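综艺访谈里的“真心话”，能不能少一点

最近跟朋友聊起访谈类综艺，大家的感觉差不多：节目越来越多，能记住的越来越少。嘉宾坐下来，主持人寒暄两句，马上进入感情环节。上一段什么时候结束的，现在有没有人，对前任还有没有联系。嘉宾笑一笑，说一句模棱两可的话，镜头切到旁边人的表情，配上音效。第二天这句话就成了标题。

我不反对明星谈感情。愿意说的人，说得好，也是好内容。我反对的是把这件事做成流水线。一档节目一季十几期，每期都要有一个“首次回应”，没有的话就从旧事里翻一个出来。观众看多了会有一种疲劳，连真正难得的那几次坦白也跟着贬值了。

拿《Dustside夜谈》来说。这个节目头两季我每期都看，那时候做得很朴素，一张桌子，两把椅子，主持人阮俊贤（Chun-yin Yuen）话不多，会等。有一期请了一位老配音演员，讲她年轻时在录音棚里怎么给动画片里的小孩配哭声，讲了很久，中间有一段她自己哼起来，节目没剪。那一期的播放量在全季里排不上前面，可是到现在还有人在论坛里提。

第三季换了制作方，由Ronedside接手，节目就变了。先是加了观察室，几位艺人坐在另一个房间里看嘉宾聊天，负责惊呼。后来又加了“快问快答”，70秒内回答一串问题，答不上来要喝一杯苦瓜汁。问题我抄过一期的，里面大半跟感情有关，剩下的是“圈内谁最小气”一类。嘉宾在这种环节里不可能说出什么来，他们的经纪公司早就看过提纲，哪句能说哪句不能说，都过了一遍。观众看到的慌张，有多少是真的，我不敢讲。

有人会说，综艺嘛，图个乐，何必认真。这话我同意一半。图个乐没有问题，问题在于这种做法现在也不怎么好笑了。好笑需要意外，而一个人被问到前任时的反应，就那么几种：捂脸，喝水，看主持人，说“这段能不能剪掉”。看过5期，后面的基本能猜到。

还有一层，是时间。一期正片一个多小时，其中预告、回顾、重复播放刚才那句话，要占掉不少。我有一次闲着没事，拿着手机计时，一期里同一句“我们早就不联系了”放了好几遍，片头一遍，广告前一遍，广告后一遍，正式说的时候一遍，观察室回放又一遍。等到嘉宾真的开口，我已经不想听了。这时间拿来聊一点别的，哪怕聊聊他平时几点吃饭，我都愿意看。

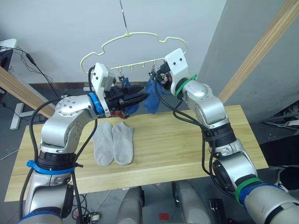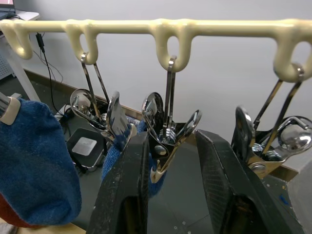

夹子和晾袜架。

再说到主持人。阮俊贤这几年被骂得不少，说他变了，只会挖隐私。我觉得不太公平。一个主持人在节目里能决定的事情，比观众想的少得多。耳机里有导演，手里有提词卡，后面有赞助商要的口播。他前两季能够等，是因为那时候没人催他。现在一段沉默超过几秒，后期就会填上音效和花字，他等也是白等。

不过他也不是一点责任没有。上一季有一期，请的是一位刚出道的女歌手，被问到是不是和同公司的师兄在一起。她说不是。他又问了一遍，换了种说法。她还是说不是。到第三遍的时候，观察室里已经笑成一片，她的脸色看得出来不好。那个时候主持人说一句“我们聊聊你的新歌”，并不难。他没有说。那首新歌最后只在片尾字幕旁边放了一小段，画面缩在角落里，歌词都看不清。

节目播完，这位歌手的名字跟师兄的名字绑在一起，挂了好几天。她唱得怎么样，讨论的人很少。对一个新人来说，这种曝光到底算不算好事，各人有各人的算法。经纪公司大概觉得算，有总比没有强。可我去翻过那几天的评论，1000条里头提到歌的寥寥无几，大部分在分析她回答时眨了几次眼。

我常听到的一种辩护是，观众爱看。数据摆在那里，谈感情的片段点击就是高。这个说法要拆开看。点击高，说明标题有用，不说明节目好看。很多人点进去看完那一分钟就走了，既没有看前面，也没有看后面，更不会因此成为这个节目的观众。第三季刚换制作方的时候，短片段的播放确实涨得厉害，到第四季，愿意看完整期的人反倒在抱怨了。我身边原来追这个节目的朋友，现在多数只看切片，有的连切片也不看，看文字总结。

做节目的人应该也清楚这一点，只是没有人愿意先停下来。隔壁节目在问，你不问，就显得温吞。平台排片会上比的是热搜，不是哪一期让人过了半年还想再看。这个账短期算得过来，长期算不过来。一档访谈节目的价值，说到底是嘉宾愿意在你这里说话。现在愿意来的，多半是有戏要宣传、有事要澄清，真正有东西可讲又不缺曝光的人，都绕着走了。

我知道有一档小节目叫《Prilthorpe来客》，知道的人不多，放在音频平台上，偶尔才出视频版。每期请一个跟影视行业有关的人，不一定是演员，有道具师，有跟组的厨师，有给古装戏做假发的。主持人自称阿Tsang，声音有点闷，录音条件也一般，有一期能听到外面一直在装修。可是聊得真细。做假发的那位讲夏天拍冬天的戏，胶水怎么调，演员一出汗鬓角就翘，她站在监视器后面盯着，比导演还紧张。我听完以后再看古装剧，老是去看鬓角。

这档节目里也谈感情。有一期请了一位退下来的武戏替身，讲到他和妻子是在剧组认识的，妻子做场记，每次他从高处往下跳，她都低头写字，不看。后来他不跳了，她才告诉他，那几年的场记本上有好些字是乱写的。主持人没有追问，只是停了一会儿，然后问他腰现在怎么样。我觉得这就是访谈里谈感情该有的样子，是话说到那里了，自然出来的，而不是提纲上第几题。

当然，小节目有小节目的难处。没有大赞助，更新不稳定，听众也有限，今年2月停了一阵，主持人说在找新的录音场地。要大平台的综艺都照这个路子做，不现实，我也没有这么天真。大制作要请大牌，要有环节，要热闹，这都可以理解。

我想提的要求其实很低。第一，嘉宾说了“不”，就别再问第二遍。第二，人家来宣传作品，作品至少要聊上一段完整的，别只在字幕里带过。第三，同一句话，一期里放一次就行了。做到这三条，不需要多花钱，也不影响请谁不请谁，剪辑师还能早点下班。

另外，观察室如果非留不可，能不能请一些看过嘉宾作品的人坐进去。上一季有一位老演员上节目，演了大半辈子戏，观察室里几位年轻艺人显然没看过，只好一直夸他保养得好。老先生脾气好，没说什么，聊到自己最喜欢的一个角色时，观察室里没有一个人接得上话，后期就切到广告去了。那个角色我看过，是一个在码头上记账的，戏份很少，他演得非常好。我本来很想听他讲讲那场雨里的戏是怎么拍的。

听说下一季已经在筹备，正片可能会缩短，也有传言说要取消快问快答。消息没有得到证实，我先不抱太大希望。真要取消的话，苦瓜汁那个环节也可以一起拿掉。如果能把省下来的时间还给两把椅子和一张桌子，我会回去看第一期。要是第一期的预告又是“首次回应”，那我还是去听23号那期讲假发的，反正那一期我到现在也只听过两遍。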